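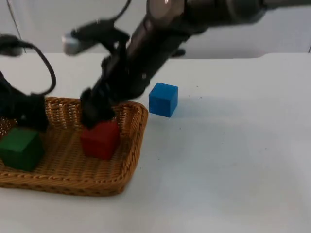 **Two-arm cube sort: arms get in each other's way at the basket**

Student project, both arms put cubes in one basket. We have 533 training runs so far. Each arm is fine alone. Together, one stops over the basket and the other stops too. Do I need more runs or different ones? 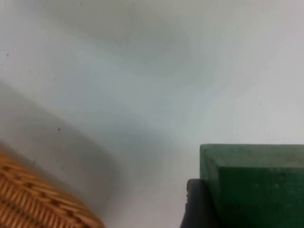
*Wrist view, green block and corner of the basket*

– Iolo Skyrme

**Answer 1**

More data. We had 200 runs at our club and it was hopeless, 1260 was fine.

**Answer 2 (accepted)**

Different ones. If most of your runs were recorded one arm at a time, the model has no example of waiting. Record 29 or so where one arm holds back until the other is clear, and start some from odd positions. Check what the wrist cameras see as well. In a view like the one below, the other arm barely shows, if at all, so keep the fixed camera as an input.
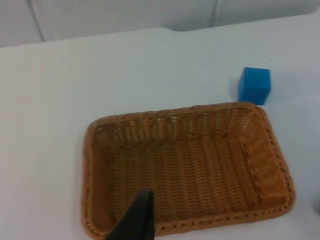
*Wrist view over the basket, blue cube past the far corner*

Also move the basket between runs. Ours only ever learned one spot on the table.

– Jucélia Andrade

**Comment:** Thanks, will record the waiting ones first. Is 29 a rule?

**Comment:** No, it's what we had time for.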